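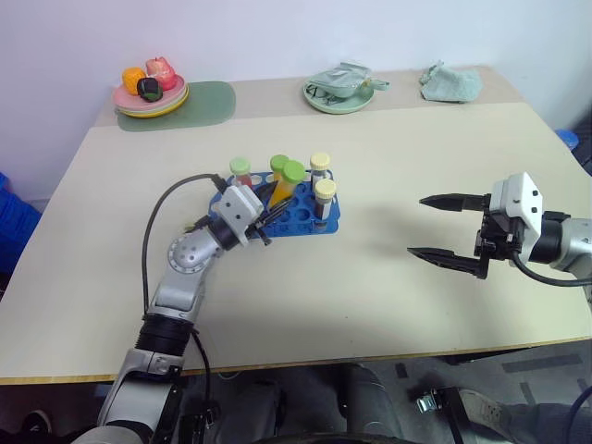 Two arms at the bench, with the left gripper at a tube in the blue rack.

Sharing a bench with robot arms: tips from our prep room
by Fatima Afolabi

We've had a pair of arms on the sample bench at Sodness since April, and I love working beside them. Lots of you wrote in after my piece on labelling to ask what changes when part of the job is automated, so I've gathered up the things we do differently now. Most of them cost nothing!

Give the rack a home
A person will find a rack wherever it's been left. An arm is much happier if it's in the same spot every time. We put two small corner marks on the table in pencil and set the rack back between them at the end of each run. If you share the bench with another shift, agree on the marks together, otherwise you'll end up with three sets and an argument.

Pick tubes by their caps
Before the arms came we bought whatever tubes were on offer. Now we think about caps first. A cap in a different colour from the rack is easy to spot from across the room, for us as much as for the camera, and it makes a quick check a real pleasure. Close them by hand until they're snug and then stop. Overtightened caps were our biggest nuisance in the first month.

Expect a tube to lean
Rack holes are usually a bit roomy, and a tube on its way in or out will tip over to one side. It looks alarming the first few times. Leave it be! Reaching in to straighten it is the habit we all had to lose, and Fletcher Cartwright on the early shift still puts his hands in his pockets to stop himself. If it really is stuck, press pause, wait for both arms to settle, then move the tube.

Keep cables where they can swing
Cables along an arm need a loose loop at each joint so nothing pulls tight when it reaches. Have a look at the loops before you start — it takes a moment, and you'll soon know what normal looks like on yours. Any lead that runs down past the table edge should be kept away from feet and chair legs.

Wipe down between runs
A pale tabletop shows every drip, so ours gets a damp cloth and then a dry one. Crumbs under a rack will make it rock. Do the underside of the rack too.

Change the rota as well as the bench
I wish we'd done this sooner. A full batch for us is 50 tubes, and moving them by hand used to swallow the morning and leave my wrists sore. These days I load, check and sign off, and I spend up to 2 hours on the Privisa records that always used to get left until home time. It's a different sort of tired, more eyes than hands, so we swap places halfway through the shift. Ask for that swap early on. Watching a machine for a whole day is hard going, and your concentration does drift.

Let everybody have a go
All 6 of us learned to pause, restart and clear a dropped tube, including the two who swore they'd never touch it. One of them now writes our fault notebook, and it's wonderfully thorough. Keep yours on paper next to the bench, with a pen on a string.

Next time: getting marker pen off plastic racks, and a reader's trick for storing spare caps.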